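Brelteta Skills Room - Suturing Station Inspection
Date: 2023-06-18
Checked by: Estrella Figueroa
Comments: Wenceslao Villaseñor

1. Sharps container at hand, below fill line. PASS
Comment: Passed in March too, and I found it over the line two days later. Check it at closing as well.

2. Needles counted out and back. NOT SHOWN
Comment: The sheet says 4 out, 4 in, same pen, same slant. I doubt both were written at separate times. 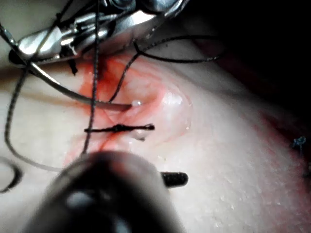
SECTION B: KNOTS AND THREAD

3. Knots lie flat, tails trimmed. PASS
Comment: One finished black knot, flat on the surface, two short tails. Fine. One knot doesn't tell me much about the rest of a session.

4. Loose thread cleared as work goes on. FAIL
Comment: A short bit was hanging under the jaw of the silver grasper. Remura's handout says scraps are "removed promptly" - by whom?

5. Thread kept clear of instrument joints. QUERY
Comment: Several turns wound round the neck, just below the tips, and a long loop hanging lower down. Winding is part of tying, I know. I still want the joints looked at before they go back in the tray. 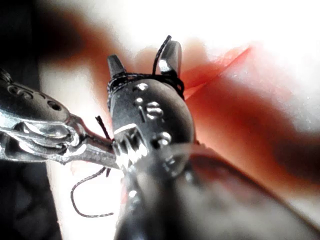 Robles logs instruments as good for 1000 uses. I'd like to see who keeps the tally. Screws to be checked by hand at 50 and again every 50 after that.

6. Surface wiped down with Sida cleaner. NOT SEEN
Comment: Ticked on the door sheet. I wasn't there, so no tick from me.

Recheck items 2, 4 and 5.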